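2023-03-09

# Textiles 2, Handout 6: Thread

Instructor: Barbara Pawlak
Lab: Seraina Auer

Read this before lab. It covers what we went through in the last two lectures, plus the section on knots that we ran out of time for. The reading is the chapter on sewing thread in the course packet, starting on page 174.

## Yarn and thread

Yarn is a general word for a long strand made from fibers, used for weaving or knitting. Thread is a yarn made for joining things. It usually has two or more plies twisted together, it is more even than most weaving yarn, and it has a finish so that it can pass through a needle at speed.

A weaving yarn has to survive the loom. A sewing thread on a lockstitch machine has a harder time, since any given piece of it goes back and forth through the needle eye many times before it ends up in a stitch. It rubs on the eye, the fabric, the tension discs and the hook. Most of what follows comes back to that rubbing.

## Fibers

**Cotton.** Spun from short fibers. It takes dye well and stands up to a hot iron. It has little stretch, so it is a poor choice for knits. Mercerized cotton has been treated with caustic soda under tension, which swells the fiber, makes it stronger and gives it more shine. Soft cotton thread has not been treated this way and looks duller.

**Polyester.** Sold as spun (short fibers, looks like cotton), as continuous filament, or as core-spun, where a filament center is wrapped in short fibers. It is strong, it stretches a little and recovers, and it resists mildew. It is the default for most clothing.

**Nylon.** Strong and stretchy. Used in shoes, bags and upholstery. It loses strength in sunlight unless it is treated, so check the label before using it on anything that will be outdoors.

**Silk.** A natural continuous filament. Smooth, strong for its weight, and expensive. Tailors use it for hand basting because it leaves very little mark when pulled out.

**Linen.** Stiff and strong, with very little stretch. Bookbinders and leather workers use it, often waxed.

You should be able to tell spun thread from filament thread by untwisting an end. Spun thread pulls apart into short hairs. Filament opens into long, smooth strands that do not pull apart. The burn test is for lab only, at the sink, with Seraina present.

## Twist

Twist holds the fibers together. Too little and the thread frays at the needle. Too much and it kinks and forms small loops, called snarls, when the tension drops.

The direction of twist is written as S or Z. Hold the thread upright. If the spirals slope the same way as the middle of the letter S, it is S twist. If they slope like the middle of the letter Z, it is Z twist. In a plied thread, the plies are twisted one way and then put together the other way, so the two twists push against each other and the thread lies quiet. The direction we name is the final one.

Most sewing machine thread is finished Z twist, because the action of a standard lockstitch machine tends to tighten Z and loosen S. If you put an S-twist thread on a machine and it starts to come apart near the needle, that is the likely cause.

## Size

There are several systems and they do not agree with each other. For this course, learn two of them well.

**Tex** is the weight in grams of 1,000 meters of thread. A higher number means a heavier thread. This is the one we use in lab reports.

**Ticket number** goes the other way. A higher number means a finer thread. Manufacturers put it on the cone, and it can only be compared between threads of the same kind. Do not compare a cotton ticket number with a polyester one.

You will also see denier, which is the weight in grams of nine thousand meters. To get tex from denier, divide by nine. "Weight" numbers on hobby spools (40 wt and so on) also run backward like ticket numbers.

Tex measures mass, so it does not tell you thickness directly. A fluffy spun thread and a tight filament thread can have the same tex and look quite different side by side.

## Handling and damage

Thread can lose strength before it is ever sewn. Sources of damage we talked about:

- rough spots or burrs on a needle eye or thread guide
- heat at the needle, mainly with synthetics on fast machines
- pinching with hard tools
- sunlight and damp in storage
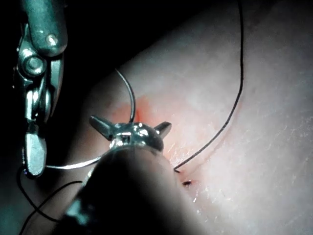
Pinching gets less attention than the others. Fingers are soft and spread the pressure over a fair length of thread. Tweezers, hemostats and pliers put the same force on a very short length, and if the gripping surface is toothed or has a sharp edge, it can nick the outer fibers. The shape of the tip makes a difference, so look at the long silver jaws on the left, by the thread, and the lighter, flattened area at the end of them. A flat tip spreads the load better than a ridged one, but it also lets a slick filament slide, so people tend to squeeze harder. In hand work, grip the tail of the thread where you can and leave alone the part that will end up in the stitch.

Chelsea Tapley's term project from last June looked at this with ordinary craft tweezers. She clamped samples of spun polyester and of monofilament nylon, then broke them on the tensile tester. The spun thread hardly changed. The monofilament broke at the clamp mark nearly every time. A spun or plied thread has many fibers, and a nick in a few of them is shared out among the rest. A monofilament is a single strand, and a nick is a weak point through the only fiber it has. Her report is in the lab binder and is worth reading for the way she laid out her tables.

## Friction and finish

Friction can be good or bad depending on where it happens. At the needle you want as little as possible. Inside the seam you want enough that stitches do not slide, and in a knot you depend on it entirely.

Finishes include silicone and wax lubricants, bonding resin and glazing. A bonded thread has a thin coating that holds the plies together. A glazed cotton has been coated with starch or wax and polished. It is meant for hand quilting and should not be run through a machine, where the coating rubs off and collects in the tension discs.

In lab you will compare three cones: the Ateo core-spun, the Kalinowski glazed cotton and the unlabeled filament nylon. Run the spun thread and the nylon through the machine. Sew the glazed one by hand. Note how each one feels when drawn slowly between finger and thumb, then draw it again in the other direction.
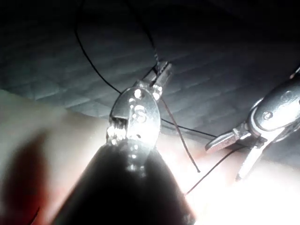

Seam slippage is a different problem and you should not mix the two up. In seam slippage the stitches hold, but the yarns of the fabric move away from them and a gap opens along the seam. It is common in smooth filament linings. A stronger thread does not help. More seam allowance, a different seam type or a denser fabric does.

## Knots

A knot holds because the thread presses on itself and friction keeps the turns from moving. A knot also weakens the thread. The strand bends sharply where it enters the knot, the outside of the bend carries more than its share of the load, and that is usually where it breaks. Expect a knotted thread to break well below the strength of the straight one.

**Overhand knot.** The simplest stopper. Bulky for its strength, and hard to undo once pulled tight.

**Square knot.** Two overhand knots tied in opposite directions. It lies flat. Tied in the same direction twice, it becomes a granny knot, which slips.

**Surgeon's knot.** Like a square knot, but with an extra turn in the first half. The extra turn holds the first half in place while you tie the second. Useful with slick thread.

**Weaver's knot.** Small and quick, used to join a broken end to a new one.

Slick filament needs more turns than spun thread to hold the same load. Leave longer tails on it too. Wet the thread or wax it before you draw the knot down, and pull steadily. A fast pull on nylon or polyester makes heat and can weaken the knot further.

Beatriz Tavares asked after lecture whether a dab of glue counts as part of the knot. For the lab, no. Test the knots dry and without glue so the results can be compared.

## For lab

Bring this handout, small scissors and a ruler marked in millimeters. Work in pairs. Each pair needs:

1. A twist direction and ply count for each of the three threads.
2. A tex value, from the weighed length. Show the arithmetic.
3. Breaking load, straight and with a square knot, two pulls each.
4. A short paragraph on where each sample broke.

If a sample breaks in the clamp, throw out the reading and repeat it. The Pristholm tester reads high when it is cold, so let it run for a few minutes first.

Reports go in Pichit Thaweesak's mailbox. Keep them to 2 pages, not counting tables. Tape your broken ends to the back.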